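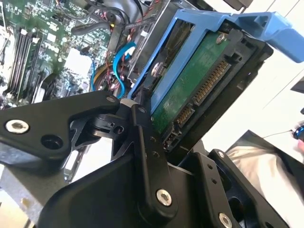 Hard drive in its blue caddy, in an open desktop case.

Sorting write-in answers to an ethnicity question

by Sunita Rathore

If you have ever run a neighborhood survey with a blank line under "How would you describe your ethnic background?", you know the feeling when the forms come back. People write all sorts of things on that line (a country, a village, a religion, a grandmother's name once, a joke, a whole paragraph continuing up the margin), and you have to turn it into something you can put in a table without being unfair to anybody. I've done this for four surveys now, the biggest being the one in Westden, where we mailed 4,000 forms and got 863 back with the line filled in. What follows is how I go about it, and I hope it saves you a few evenings!

What you need

A spreadsheet with one row per form. A second person who is willing to code with you. A notebook, paper or otherwise, for decisions. A couple of weeks, if you have them.

Step 1. Type in exactly what people wrote

Spelling, capitals, question marks, all of it. Put this in its own column, call it something plain like "as written," and then never change it. I lock the column. In my first survey I tidied as I typed, so "Punjabi (Sikh)" and "Sikh Punjabi" and "Punjabi I suppose" all became "Punjabi," and by the time I wanted to look at who put religion first I had thrown the answer away. I still think about that "I suppose."

Step 2. Read 200 answers before you make a single category

It's tempting to start with the census list, and you may well need to match it later on, but read first. Pour yourself something, take 200 rows from different parts of the sheet, and just go through them slowly. Jot down what kind of thing each person is telling you. Some are giving you ancestry, some are giving you nationality, some language, some color, some the town they grew up in. In Westden a good many people from the Holau side of the river simply wrote "Holau," and at first I took that for a misread question. It was an answer to the question. Families there have described themselves that way for three generations, whatever their surnames.

Step 3. Draft your codes in two layers

The first layer is what sort of answer it is: ancestry, nationality, language, religion, place, color, mixed, refused, can't tell. The second layer is the content: Irish, Gujarati, Lutheran and so on. Keeping these apart feels fussy on day one, and by day three you'll be glad of it. "American" written by a person with a Korean surname and "American" written by a person whose form says nothing else get the same code in both layers. Please don't use the surname to decide what somebody "really" is. They told you.

Step 4. Allow more than one code

Give yourself at least three content columns. People write "Black and Portuguese" or "Mum's side Polish, dad's side everything," and they should count under each thing they named. Your totals will then add up to more than the number of people, so put a note under every table saying so. If a table has to have one row per person, make a "more than one" row and list the common pairings beneath it.

Step 5. Code a batch twice

Hand your partner the same 100 rows you've just done, with your codes hidden, and compare. My partner is usually Kuldeep Vashisht, who used to teach in Trorkley and disagrees with me cheerfully and at length. The first time through Westden we split on nearly a quarter of them, mostly over whether "Jewish" belonged under religion or ancestry. We ended up allowing both in the first layer when the person gave no hint, and we wrote that down with the row numbers. Do expect this part to take an afternoon, and bring lunch.

Step 6. Keep the decision notebook

Every time you settle an argument, write one line: the answer as written, what you chose, the row number. If you change your mind at row 600, go back and fix the earlier ones the same day. I've tried leaving it until the end and it's miserable.

Step 7. Decide what to do with small groups

When a category has fewer than five people in it, a neighbor may be able to work out who they are. I fold those into the next broader group in anything that gets printed, and keep the detail in the working file. Ask before quoting an unusual answer word for word, even a lovely one.

A note on "other"

Try to keep it short. If your "other" row is bigger than two or three of your named rows, go back to Step 2 with just those answers and read them again. Ours shrank by more than half after one more pass in May.

Next page: comparing your codes with the census categories, using the Pace worksheet.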